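Bruretti Ustia, perception and grasp planning software

Ustia is the software module that finds objects on a table and plans how the arm should take them. It works with one fixed camera or several, and it does not need a CAD model of each part. You install it on a normal industrial PC and connect it to the robot controller over Ethernet.

Thin walls, slots and shiny metal are difficult for many depth systems. Ustia compares the color image with the depth data and fills the gaps before the planner starts. Each object receives a mask, a pose and a list of up to 10 grasp candidates.
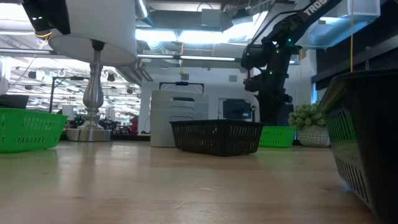 Mixed table with slotted baskets, a lamp with metal stem and a potted plant.

Planning time is 300 ms for a typical table. The planner keeps a safety distance to neighbor objects, and you can set this distance for each object class. The standard library has 876 household and warehouse classes. Own classes can be added with the Ertürk labeling tool, sold separately.

The license is per robot cell and includes updates for one year. Logs are kept for the last 2,000 picks and can be exported as CSV.

For a trial license please write to Uzma Bajwa in sales. Integration questions go to Naheed Sial.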